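Flandlow Clothing Library Opens Its Folding Room for the Winter Season

The Flandlow Clothing Library has a new folding room, and it's a treat to see how much thought has gone into what most of us do half asleep on top of the dryer. The room opened in February in the back half of the old Rulodetti dry goods building, two doors down from the library's lending counter, and it is already getting through more shirts than the old setup did in its best month.

If you haven't borrowed from the library yet, it works much the way a book library does. You join, you pick out up to 6 pieces, and you bring them back when you're done with them. School concert shirts, interview clothes, something striped for a weekend at the lake – it's all on the racks. Everything that comes back is washed, checked, folded and put on the shelf again, and that last part used to happen on a card table next to the boiler.

Not anymore! The centerpiece is a big work table covered in brown kraft paper and marked off with blue painter's tape. The tape gives everyone the same lines to work to, so a shirt folded on one shift stacks with a shirt folded on the next. The paper is the part I love most. It costs next to nothing, it grips cotton a little so sleeves don't slide around, and when it gets too scruffy you just roll out another length.

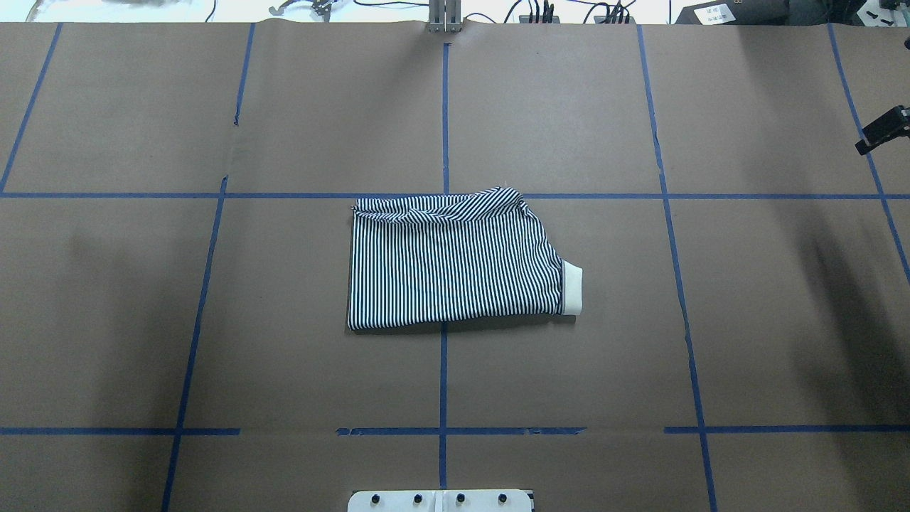

Long sleeves are the hard ones, and everyone at the library will tell you so. The body of a shirt wants to be a rectangle and the sleeves want to be anywhere else. The house method, which the library calls the Koo fold, goes like this: lay the shirt face down, smooth it from the middle out, bring one side in with its sleeve laid straight down the back, do the same on the other side, then fold up from the hem. Cuffs get tucked in last. A good one comes out flat enough to stand on its edge, and there is real delight around the table when it does.

Knit shirts get their own advice. They stretch if you tug them, so the rule is to lift and place, never drag. Ribbed cuffs are allowed to be a little lumpy. Nobody is going to send a shirt back over a lumpy cuff, and the borrowers certainly don't mind.

The shelving came from Terero, the shop fitter on Mill Street, which was clearing out a run of units from a shoe store and let the library have them for $800, delivered. There are 92 cubbies in all. Each one is sorted by size first and then by sleeve length, a change from the old system of sorting by color. The color system looked gorgeous and drove borrowers up the wall – you'd find the perfect blue and it would be three sizes too small.

Polo shirts have turned into the surprise hit of the season. The library put out a call for them before the holidays, hoping for enough to cover the summer job fair, and 47 came in. They are lovely to borrow and a bit fussy to fold, mainly on account of the collar. Start with the shirt spread out flat and the front facing you, so you can check the placket and make sure no button is missing or hanging by a thread. Smooth the collar down before you turn the shirt over. If you leave it until the end, it will have a crease in it, and a creased collar is very hard to talk back into shape without an iron.

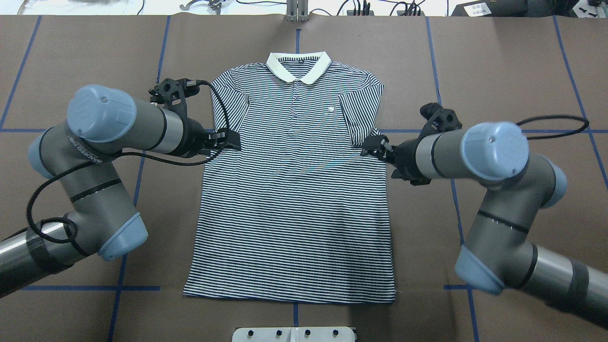 A navy and white striped polo laid out face up on the work table, with its pale collar folded down.

The checking matters as much as the folding. Every piece gets a look at the seams, the hem and the underarms, plus a quick feel around any pockets. Small repairs go into a basket for the mending evening, and bigger ones go into a second basket marked "maybe." Past treasures from the maybe basket include a linen jacket that came back to life with new lining and a pair of overalls that is now, very happily, a tote bag.

There's also a new rule about hangers, which is that there are hardly any. Sweaters and knits are now folded without exception. Dresses and jackets still hang, along with anything with pleats. Moving the shirts off the rail has opened up enough floor for a proper fitting corner with a long mirror and a chair for whoever got dragged along to give an opinion.

Borrowers have noticed. Returns used to come in balled up in grocery bags, and plenty still do, but more and more of them arrive folded in the Koo style, stacked by size, collars smooth. The lending counter has a printed sheet with the steps on it if you'd like to try it at home. I took one, tried it on a week's worth of T-shirts and now have an entire empty drawer, which I'm thrilled about and have no plan for.

Next on the wish list are children's sizes. The library has a decent range from toddler up to kindergarten age and then a big gap until the teen rack, so clean school clothes in the middle sizes are especially welcome. Long-sleeved shirts are wanted too, particularly plain ones and stripes. Winter coats are full up for now, so please hang on to those until fall.

Donations can be left at the lending counter any time it's open. They should be washed and dry, but they don't need to be ironed, and they don't need to be folded either – the folding room would honestly be a little disappointed if they were. Folding lessons run at 6 in the evening on the first lending night of each month. They're free, you don't have to be a member, and you can bring your own shirts to practice on.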